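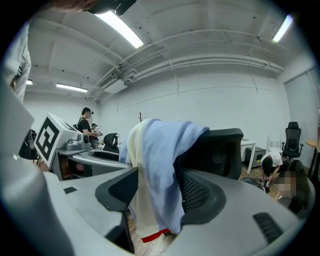
Home Chairs Desks Spare Parts Delivery Contact

Vukau Mesh-Back Task Chair, Black

Friday, July 16, 2021
By Stefaniia Tymoshchuk

The Vukau is our standard office chair for shared rooms, workshops and front desks. It has a mesh back in a curved black frame, a padded seat, and a five-arm base on casters. We have sold it under item number 3710 since the Drotelham shop opened, and it is still the chair we send out most often when a customer asks for one model to use across a whole building.

It is sold assembled or flat in a carton. The price is the same either way if you collect it from Drotelham. Assembled chairs cost more to ship because of the size of the box, and we will quote that before we take payment.

The back

The back is made of mesh panels held in a molded frame. Air passes through it, so it suits rooms that get warm in the afternoon and people who sit for long stretches. The mesh is firm. If you are used to a foam back it may feel stiff for the first week or two, and it will ease a little after that. It won't go slack in normal use. If it does within the warranty period, we replace the whole back and do not try to re-tension it.

The frame is shaped to support the lower back. On the Vukau the height of the back is set with a ratchet. Lift it with both hands until it clicks, then let go. To start over, raise it all the way to the top and it will drop to the lowest setting. There are 9 positions. Please don't force the back downward from a middle position. That is how most of the broken ratchets we see get broken.

The upper edge of the frame is smooth and has no screws or trim on it. You can hang a jacket or a towel over it without snagging the fabric. It isn't a coat rack, though, and a heavy bag hung from the top of an unoccupied chair can tip it backward, especially with the tilt unlocked.

The seat

The seat is foam over a plywood pan, covered in a black woven fabric. It is a little wider at the front than at the back, with a rounded front edge so it does not press behind the knees. Seat depth is fixed. People with very long legs may want the Purnelthorpe, our larger chair, which has a sliding seat and a taller back. People who are shorter than average usually do fine in the Vukau with the back brought up one or two clicks and a footrest under the desk.

Seat height is set with the lever on the right side. Sit down, lift the lever, and let the seat sink. To raise it, take your weight off first. The gas lift is a standard size, and we keep it on the shelf as a spare.

Tilt

The tilt has 2 settings, locked upright and free. The lever is on the left. The round knob under the front of the seat sets how hard you have to push to lean back. Turn it clockwise to make it stiffer. A full turn makes only a small difference, so expect to turn it several times if the last person was much lighter or heavier than you are.

For shared chairs we suggest leaving the knob near the middle and locking the tilt at the end of the day. Someone sitting down in an unfamiliar chair then gets a fixed back, and can unlock it if they want to.

Arms

The Vukau comes without arms. Fixed arms and height-adjustable arms are both available, and both bolt to the same holes in the seat pan. The holes are there on every chair, under the fabric flap on each side, so arms can be added later. Bolts and a hex key come in the bag.

We recommend ordering without arms if the chair has to go fully under a low desk or a bench, or if people will be turning and getting up a lot. In a workshop, arms tend to catch on drawers and aprons.

Casters and floors

The standard casters are soft, for hard floors. They are safe on wood, vinyl and sealed concrete as long as they are kept clean. Grit in the tread will scratch a wood floor whatever the caster is made of. Turn the chair over every month or so and pull out hair and thread with a pair of pliers.

Hard casters for carpet are available at no extra cost if you ask for them with the order. Bought later, they are sold in sets of five. If you need the chair to stay where it is put, we also stock fixed glides. These push into the same sockets and lower the seat slightly.

Cleaning

Vacuum the mesh with the brush attachment, from the back first and then from the front. Wipe the frame and base with a damp cloth and a small amount of dish soap, then go over them again with plain water. Dry with a towel. Don't use bleach, solvent or furniture polish on any part of the chair. Polish makes the frame slippery and leaves a film on the mesh that collects dust.

For spills on the seat, blot right away with a dry cloth. Rubbing pushes the liquid into the foam. If the foam is soaked, take the seat off (four bolts) and stand it on edge near an open window until it is dry all the way through. A new seat cover is not sold separately, but a complete seat is.

Dyed towels and cloths can leave color on the seat fabric if they are put down wet. We have had a few chairs back with this and there is nothing we can do to get it out. The mesh is much less likely to take up dye.

Assembly

Flat-packed chairs take most people less than half an hour. You will need a clear patch of floor and something soft to lay the seat on. All tools are in the carton.

Press the casters into the base by hand. Set the base upright and drop the gas lift into the center. Bolt the tilt mechanism to the underside of the seat with the arrow facing the front edge. Fit the back bracket and leave its bolts finger-tight until all of them are started, then tighten them in turn. Lower the seat onto the gas lift and sit down on it firmly. Your weight locks the joint.

Check the bracket bolts again after two weeks. They settle a little, and a loose bracket is the usual cause of a creaking back.

Once the seat is pressed onto the lift it is hard to get off. If you expect to move the chair in a small car, transport it before that last step.

Spare parts

Parts for the Vukau are kept at Drotelham and can be mailed. We stock complete backs, seats, gas lifts, bases, tilt mechanisms, back ratchets, casters, glides and arm sets. Parts from the older Kuzmenko mesh chair look similar and the casters will fit, but the back bracket is different and the two backs can't be swapped. If you are not sure which chair you have, look under the seat. The Vukau has a white label near the tilt lever. The Kuzmenko has its name molded into the plastic.

Gaps in stock do happen. Backs ran out last November and took several weeks to come in. If a part is missing from the spare parts page, email Nazar Fedoruk in the parts room and he will tell you when the next lot is due.

Warranty

The frame, base and mechanism are covered for five years, the mesh, foam and gas lift for two. Casters are treated as wearing parts and are not covered. Keep the receipt or the order email. The warranty stays with the chair if it is sold or passed on, and we only need the original order number.

Damage from standing on the chair, from outdoor storage, or from cleaning products listed above is not covered.

Quantity orders

There is no minimum order. We usually have some 70 chairs ready to go at any time, and larger orders are filled as they come in from the factory. Gwenaël Renaud handles schools, clinics and offices. Write to him with the number of chairs, the type of floor, and whether there are stairs or an elevator at your end. He can arrange for packaging to be taken away on the same visit.

One chair can be borrowed for a week before a quantity order. It should come back clean and in its original box. If you decide to keep it, we add it to the invoice.

Customer notes

"Bought four for our sewing room. Good on the wood floor. I did have to tighten the back on one of them after a while." Maricica Bucur

"Comfortable, and not too hot in summer. The tilt knob takes a lot of turning. I would have liked a deeper seat but I am tall and was warned." Taras Antoniuk

Related items: Purnelthorpe high-back chair, footrest, fixed arm set, soft caster set, replacement gas lift

Back to Chairs Spare Parts Returns Contact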